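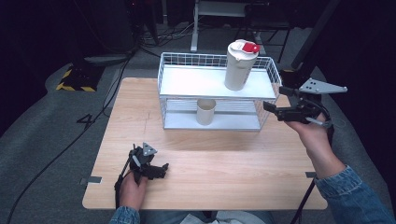 Tips for comparing hand-held grippers at a kitchen-size table

By Meifang Liao
January
14 comments | 37 shares

When you have two kinds of gripper fingers and you must decide which ones to keep, the best test is ordinary kitchen work. I have done this with my colleague Tamer Qaisi for the whole winter program, and I wrote down the small things which helped us. Some of them are very simple, but I lost many mornings before I learned them.

Start with a wire rack

A wire rack with two levels is the cheapest good test I know. The upper shelf is easy to reach from the side. The lower compartment is difficult, because the shelf above blocks the wrist and you have to come in almost flat. If a gripper can take a small cup from the lower level without touching the shelf, it will manage most cupboards and also the top drawer of a dishwasher.

Put a tall tumbler up and a short cup down. Tall things show you how steady the fingers are, and short things show you how thick the finger tips are. I used to do it the other way round and learned very little.

Choose cups in a colour you can judge

White cups on a white rack are hard for a camera. I recommend them for the last part of the test and not for the first. Begin with coloured cups until the hands know the movement, then change to white and see how much worse the tracking becomes. A lid with a bright flip tab is useful, because you can always tell which way the tumbler is turned.

Stop the rack from sliding

A light rack moves when you push it. Before you blame the gripper, try a piece of rubber drawer liner under the feet. Cut it a little smaller than the rack so it does not catch the fingers. For the table itself we use metal clamps at the edge. Tighten them at the start of the day and again after lunch.

Liretti or Bakudine fingers?

These are the two sets we compared. The Liretti fingers are harder and more narrow. They go between wires very well and they are my choice for the lower compartment. On a smooth tumbler they slip if you hold too high, so take it below the middle.

The Bakudine fingers are softer and they hug a round cup nicely. Their problem is the wire. The soft edge goes into the grid and stays there, and when you pull, the whole rack comes with you. Tamer likes them more than I do. He has a slower hand and he gets stuck less.

If you can afford only one set, buy for the object you lift most often. For us it was cups, so in the end we kept the Bakudine on the left hand and the Liretti on the right. It looks odd on the order form but it works well for two-handed jobs, where the left hand steadies and the right hand places.

Look after the straps and cables

Let the strap hang down past the table edge, never across the top. A strap on the table will sooner or later pull a cup over. If it is too long, fold the extra part and hold it with a hair elastic. Tape is faster but it leaves glue, and glue collects flour, dust and everything else.

Cables on carpet should run along one side in one loose curve. Do not coil them under your chair. I rolled over one and we waited nine days for the new one.

Sleeves and wrists

Wear sleeves with a close cuff. Denim is good, it does not catch on the wire the way a knitted sweater does. Take off your watch and bracelets too.

Rest the gripper you are not using low, near the table, with the jaws turned inward. Your shoulder will thank you. I held mine in the air for the first weeks and had to see the physiotherapist.

Number your tables

If you have more than one table, put a big number on the floor beside each, and write this number at the top of every sheet. We had a box of notes from tables 2 and 4 all mixed together, and my only method for sorting them was the colour of the pen.

Cleaning the fingers

Wipe with a damp cloth and one drop of dish soap, then a dry cloth. No vinegar on the soft ones, it makes them sticky. Our Bakudine tips were replaced after 3000 grips and the Liretti tips are still the first ones. Write the date inside the lid of the spare parts box.

What to write down

Keep the sheet short. We note the fingers, the cup, the level of the rack, and whether the rack moved. I tried to add a mark for "feeling" from one to ten and both of us gave seven every time, so I took it away.

Next I want to try the controller from Arkia, which has a softer trigger. If somebody has used it with small hands, please write in the comments what size of grip you ordered.

14 comments
Share | Save

Get our workshop tips by email every month. You can unsubscribe at any time.

We use cookies to remember your preferences. Accept | Manage settings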